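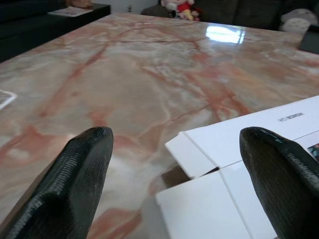
One reader wrote in to ask whether lemon juice would lift a water ring out of a marble tabletop, and I'm so glad she asked before trying it! Please keep lemon, vinegar and anything else sour well away from marble. Acid eats into the polish and leaves a dull spot (an etch), and that's a good deal more trouble than the ring you started with.

## Find out what you've got

Wipe the spot with warm water and a drop of plain dish soap, then dry it with a soft towel. Now crouch down and look across the top toward a window. A dark patch is usually a stain that has soaked in. A pale, flat-looking patch is an etch.

## For a stain

Mix baking soda with water until it's as thick as peanut butter, spread it over the mark, cover it with plastic wrap and go find something else to do until tomorrow. Peel, wipe, rinse, dry. My coffee stain at the Ekent house took 2 rounds, so don't lose heart after the first.

## For a light etch

Dampen the spot and rub gently with 400 grit wet sandpaper, then 600, rinsing between the two. Finish with marble polishing powder on a damp cloth (I use the Dudis one) and small, patient circles. Try all this on a hidden corner first, and if the etch is deep enough to catch a fingernail, call a stone refinisher.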